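Home | Products | Downloads | Support | Contact

Prornel Bench Guide
Section 6: Comparing two grippers in the simulator

Use this section to try a gripper before you bolt it to a real arm. You need the Jernex controller software, the kitchen counter world, and a profile for each gripper you want to compare.

1. Start the controller and open the kitchen counter world.
2. Load one gripper profile on the left arm and the other on the right.
3. Set the speed limit to 10 percent for both arms.
4. Select Home and wait for the status line to read Ready.
5. Close both grippers all the way, then open them. Repeat 2 times.

NOTE: The Nostlow profile sets its own closing force. Changes made on the Force tab are ignored until you clear Use Profile Defaults.

Move each arm by hand control until the fingertips are over the work area. Check both arms in the view before you start a run.
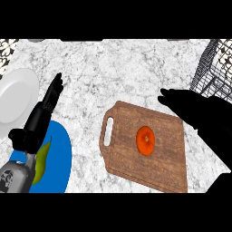
Figure 6-2. Left gripper over the blue plate, right gripper at the upper-right corner of the cutting board.

If a gripper shows as solid black, you can still run the test. Contact is worked out from the collision shape, which is stored apart from the surface finish.

6. Choose Pick and Place from the Task menu.
7. Pick the round slice as the target and a plate as the goal.
8. Set Trials to 100 and Time Limit to 60 seconds.
9. Run the task with the left arm. Reset the world and run it again with the right arm.
10. Save both logs before you close the window.

CAUTION: Do not run both arms in the same task until you have turned on Arm Clearance. The arms share the space over the board, and a collision stops the run and discards the current trial.

Compare the Dropped and Timed Out columns first. A high Dropped count often means the closing force is too low. For Wikström wrists, check the tool offset as well.

Questions about this section: Esi Yakubu, Prornel Support
© Prornel. All rights reserved. | Back to top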